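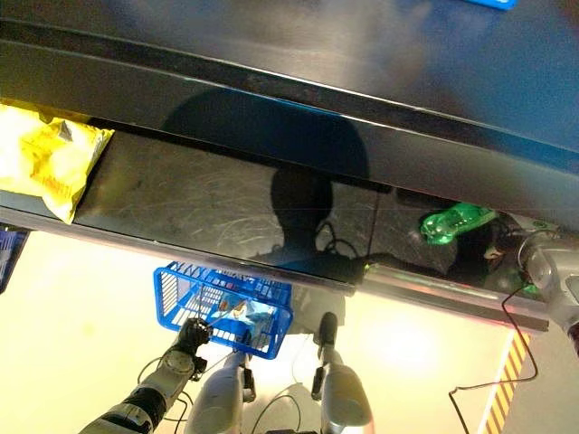

Gloss black shelving, and why I remain unconvinced

Every shop refit seems to go the same way now. Somebody decides the old shelves look tired, and in comes something black and shiny that is meant to make a bag of crisps look like jewellery. I don't buy it. A crinkly yellow bag on gloss black is still a crinkly yellow bag, and the eye goes straight past it to the smudges.

And the scratches. Faint, swirly ones, the sort you get on a car bonnet. Tania Bepari, who used to run the shop at Plelham, swears by a soft cloth and a 99p spray. I have tried the spray. It moved the smears about.

Flumwood quoted me 70 pounds a panel for this finish, and over 1000 for a full run with the silver edging. The edging I don't mind – it catches the light and you can see where the shelf stops. The little green toy car looks rather good on the black too, I'll give them that.

But groceries? A blue mesh basket has more sense in it than the whole unit. You can see what you've picked up, and a scuff on it bothers no one.

Haverford do a matt version in 2 greys. I've asked for a sample and will be taking my greasiest thumb to it in February.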